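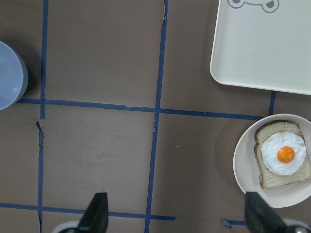

The Zustano open day is a yearly demonstration of kitchen robots held in Illbridge each February. It is run by Cistness, a robotics workshop on Deschamps Street, and drew 631 visitors at its most recent edition. Entry is free.

The main demonstration is meal setting. Two arms share one table, which is covered in brown paper and marked off with blue tape.
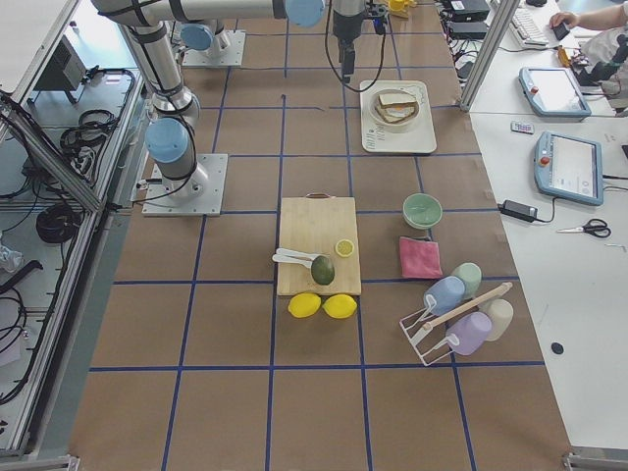

The shared table, with a cutting board, lemons and dish rack

Both arms carry grippers and work with dishes, utensils and food items. Visitors may ask questions between runs — the hall floor covers 3,000 square feet.

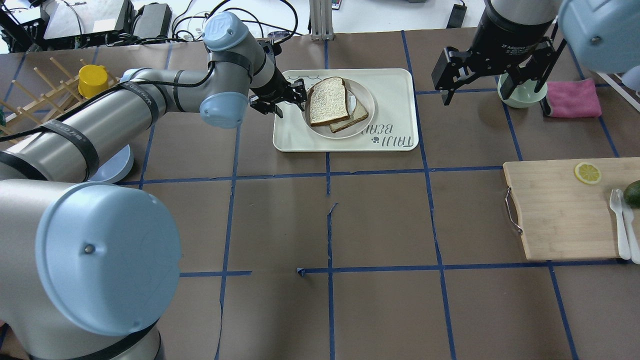 Grippers over the tray and the mint-green bowl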